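# Teaching a gripper to deal with plastic bags

Bags are the worst thing you can put in front of a home-built arm, so naturally it's what everyone at Flunthorpe wants to try first. These are my notes for the Meleck arm with the two-finger gripper.

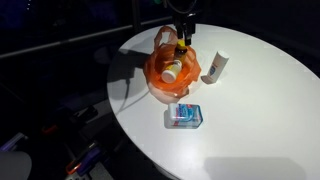

## Before you start

- Park the arm and check the cable loop above the gripper. It should have enough slack to turn the wrist both ways.
- Set the closing force to 30 percent. Tarun Bhatt prefers 70. Tarun also buys a lot of replacement fingertips.
- Pick a bag with handles that stand up a little. Orange is good on a white table.
- Use light, closed containers with the caps screwed on. Please check the caps.

## Going in

1. Lower the open fingers straight down over the mouth of the bag. Coming in at an angle drags the whole lot sideways.
2. Stop above the item and nudge down in 5 mm steps.
3. Close slowly. If plastic bunches between the fingers, open, go up, and start over. Swearing at it is optional and has had mixed results.
4. Lift a little and wait 2 seconds. A bottle that's going to slip usually does it now.
5. If the bag comes up too, you've grabbed a fold. Go back to step 2.

## Known annoyances

Shiny folds confuse the depth reading. Duangjai Thongdee gets better numbers by turning off the overhead lights, after which she can't find her screwdriver.

The release script still opens the fingers too fast. Fix planned for November.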